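Glare on Shared Worktops: Glossy Panels, Edge Bands and Where People Put Things Down
Ahonen, Wallside Workspace Study
2023-04-04
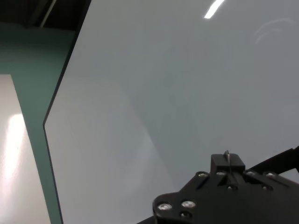 Figure 1. Glossy gray-white panel with a thin black edge band, against a muted teal-green surface. A bright, slanted reflection lies near the top of the panel.

4. Surface finish and the shared table

We came to surface finish by accident, and it has become our favorite part of the study! The first round of visits to the Wallside rooms was meant to cover table height and reach. People kept bringing up shine. They liked how a glossy top looked when it was bare and wiped down, and then they told us, often in the next breath, that they turned their chair or slid their papers over to get away from the glare. So we went back and asked properly.

The survey reached 229 people who use a shared table at least once a week, and 182 of them filled in the part on surfaces. The questions were plain ones. Where do you put your things down first? Do you ever move them again because of light on the table? Is there a part of the top you leave alone? We also left space for comments, and the comments were wonderful - long, fussy, full of small complaints about lamps.

4.1 Two kinds of reflection

It helps to separate two kinds of reflection, as both turn up on the same top. The first is the hard kind, a bright shape with a clear outline. The streak near the top of the panel in Figure 1 is a good case: it is narrow and white, and it ends in a sharp tip. The second kind is soft. In the same figure there is a hazy pale patch beside a diagonal change in shading, and on one side of it you would be hard put to say where it stops.

People in our survey had words for the first kind ("the stripe," "the flash") and almost none for the second. Yet the soft kind came up again and again in a roundabout way, when they said a page looked washed out or that a white cup was hard to pick out on a pale top. We now think the soft patches deserve much more attention than we gave them in our early notes. A person can lean away from a stripe. A broad haze is harder to dodge, and many people seem to put up with it without saying so.

4.2 What the edge does

The edge band was the happy surprise. On a light, shiny top, a dark edge gives the eye a firm line to go by, even when the surface itself is full of reflections. In Figure 1 the band looks thicker and darker along its upper run and is only a fine dark line farther down, but it still marks off the panel from the green next to it.

Several people at the Skemthorpe rooms, where the older tops have pale edges, told us they had set a cup down too near the side. Comments of this sort were much rarer for the dark-edged tops. We would not lean on this too hard, as the Skemthorpe rooms are also dimmer in the afternoon. It is a lovely cheap thing to test, though, and a second set of visits in May will do so with strips of dark tape on half of the pale-edged tops.

4.3 Matte mats

We also tried the Galden mat, a plain matte sheet 400 mm wide that lies flat on the table and can be rolled up at the end of the day. We left 2 of them in each room with no instructions at all. People took to them quickly. They used them under notebooks, as we had hoped, and also as a parking place for keys, phones and glasses, which had not crossed our minds. One room asked to keep theirs.

The mats do hide part of a top that people say they enjoy looking at, and a few users rolled them up as soon as they sat down. We have no wish to argue with them. Next to the mats, the simplest change we saw was moving a desk lamp from the front of the table to the side, and we take up lamp position in Section 5.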